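Kallau Tabletop Set: data card and house rules

Kallau holds 642 episodes of two arms handling play kitchenware on a marble-patterned table. Montserrat Sotomayor maintains the rules below. Complaints go to her, in writing, with the episode number.

1. Before recording

Props go down before the arms are enabled. Hands leave the enclosure before anyone says "ready," a word that has been used too generously.
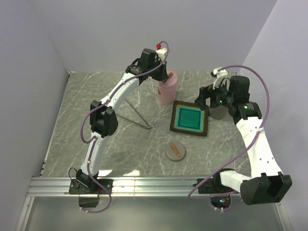 Fig. 1. Fixed view: both arms on the rail, props on the table.

2. Shared space

Only one arm should approach an object unless the task sheet names a handover. Keep motion blur; do not sharpen it. A blurred arm is still an arm, and it can still hit things. 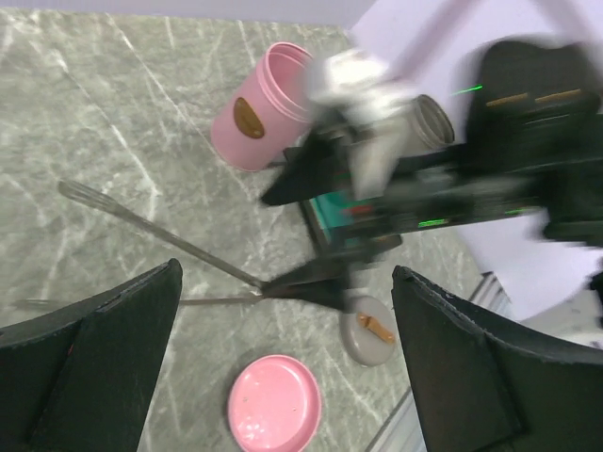 Fig. 2. Wrist view, with the other arm in motion and a metal canister in its gripper.

3. Labels

Annotators get one object list and no poetry. Version 2 of the list retired 26 names, four of them for the same spoon.
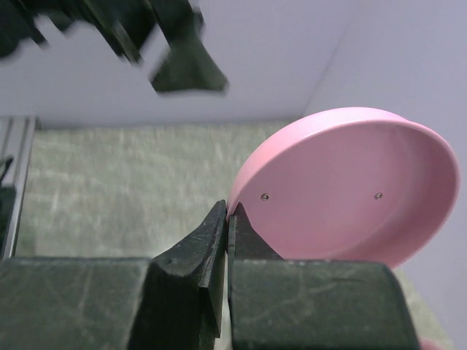 Grasp labels record where the fingers touch, and guesses about intent belong in the notes field. A round pink piece pinched at its edge is "edge grasp," however confident the operator felt. The two metallic fasteners on its inner face do not get labels of their own. Scuffs on the gripper are not defects either, or we would have no grippers.

4. Cables

Check slack at full reach on each arm. A cable lying across the table counts as an obstacle and is marked as one.
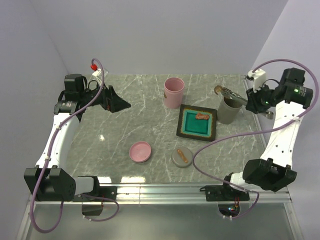
Photo: Kallau project, fixed camera

In views like this one, tag the purple cable beside the small gray plate, and tag the tongs as held even where they pass above the cup. "Above" is not "in." We relabeled 346 clips over that.

5. Known gaps

Lighting reflections on the front rail are left as recorded. Splits were last rebuilt in August.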